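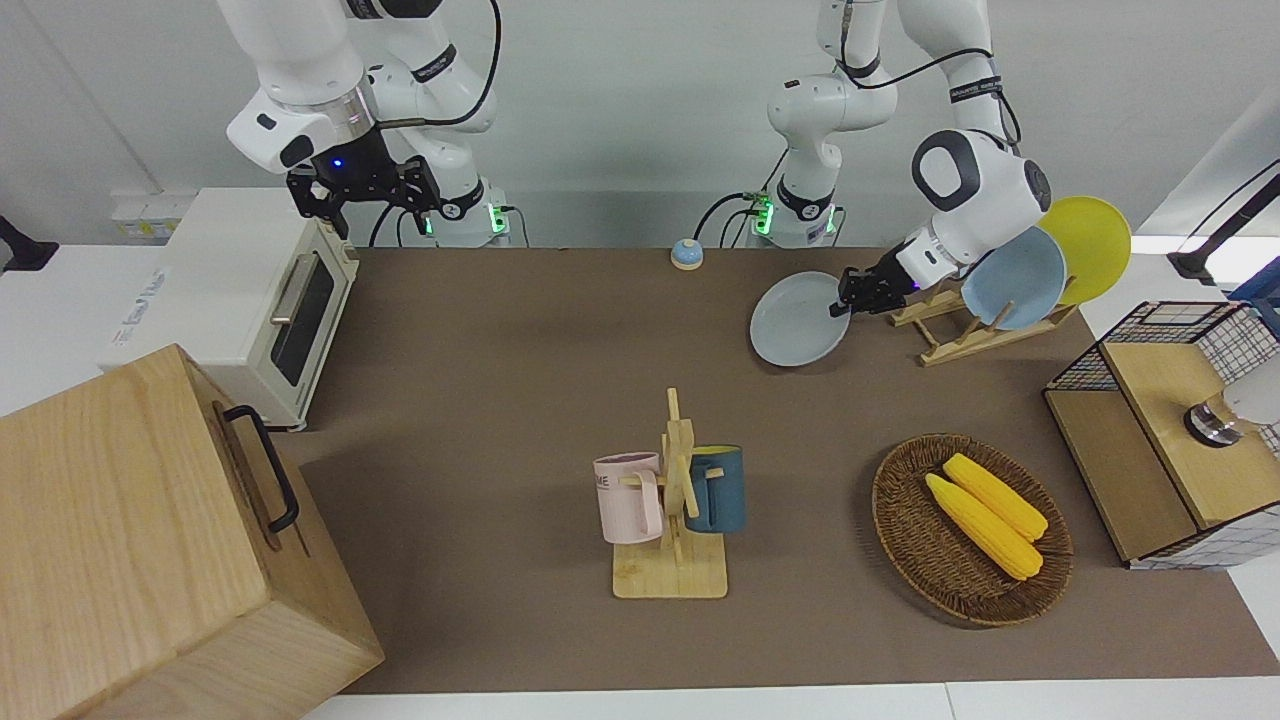

Bench, job 3432. Blue and yellow plates in the rack, grey-blue one held beside it.

4/20/22

Rack day again. Keyvan put the brown mat back on the bench this morning before I had finished my coffee, so I take it the mat has won. I was against it in the beginning on the grounds that it looks like the floor of a waiting room. I now withdraw that, partly. Things stay where you put them, and a plate put down badly makes a thud instead of a noise that brings Bijan in from next door.

Layout for the record: rack toward the back right, toaster oven back left by the socket panel, wooden box front left, bell at the back near the middle. Please leave it that way until Usard have had their look in May. If you need the bench for lunch, have lunch somewhere else. I'm told there is a whole town outside.

Rack. It's the light slatted one, second build. Saeed sanded the slat ends again last night and they are better, though I can still find one corner on the underside with my thumb any time I want to feel sorry for myself. The first build had the slots so tight that the yellow plate had to be persuaded. The second build is opened up, and the complaint is now that plates lean. Well, they do lean. A plate in a rack leans on something, that's the arrangement. The question is how far, and whether the one behind can be lifted out without taking its neighbor along for company.

With the light blue in front and the yellow behind, you get a decent overlap and the yellow shows above the rack's right side. Mojtaba doesn't like it showing. He says a rack should contain its plates. I say I have never owned a rack that did, and I've never lost sleep over it. We agreed to write it down and let Usard dislike it or not.

Slots from the left, my notes from this morning, by hand and with both sleeves rolled up:
First slot: fine.
Second: fine, slightly loose with the small saucers, which we don't care about.
Third: the plate goes in straight and then settles back with a click. Keyvan loves the click. I think the click is a slat that isn't seated.
Last: fine if you come in from above, a nuisance if you come in from the front, because your knuckles meet the end rail.

Checked the third one again after lunch. Slat isn't seated. Glue and a clamp overnight, Saeed has it on his list. Keyvan has asked whether we could keep the click. No.

Plates. The grey-blue is the one to use for anything fussy, as its rim gives you something to hold on to. The light blue and the grey-blue are too close in color for my eyes at four in the afternoon, and I've twice written down results against the wrong one. From now on the notes say "grey" and "blue" and the argument about what the grey one really is may continue in the kitchen. Mitetti are sending a replacement for the chipped green. They said May, so I've drawn a small cloud next to it in the calendar.

Toaster oven. It's there to take up the room a toaster oven takes up. The whole point of the rack is that it lives on a counter with other stuff, and most counters are 600 mm deep with half of that already spoken for. It doesn't need to be on. Somebody had crumbs in it on the last job and I'm not naming him, but Bijan, the tray comes out, it slides. Leave the door shut when you set things up: the handle sits across the top and it catches a sleeve nicely when the door is down.

Box. Vilmos's box, pale wood, black metal handle on the side facing the oven. He made it for the Tarkthorpe job and it has turned up on every bench since, like a relative. It does take up a lot of the front left. I would move it to the floor, except that last time it went on the floor I found it with my shin. The handle is good, though. Same handle would suit the rack's carry version if we ever do one, only smaller. Ask Vilmos where he bought it. He'll say he can't remember and then produce a drawer full of them.

Bell. Light blue top, tan base, property of the front desk until the front desk notices. The rule is one ring when a run of plates is done and you want the next person over. It is not for coffee. It is not for when Mojtaba is on the phone with Nadar about the wood, and if the price of that wood goes up again he may want to throw it.

On the wood: Nadar's quote is good for 500 sets and not below, and we have promised Usard 44. I don't see how to make those two numbers friends. Mojtaba thinks they'll split the order with the shelf people. I think the shelf people don't know about this yet.

To do:
Reseat the slat in the third slot (Saeed)
Round over the end rail so it's kinder to knuckles (me)
Find that corner on the underside (me, thumb)
Try the rack turned the other way, long side to the wall (Keyvan)
Handle source (Vilmos, good luck)
Label the plates on the back, in pencil

Bijan has just rung the bell to ask what the bell is for.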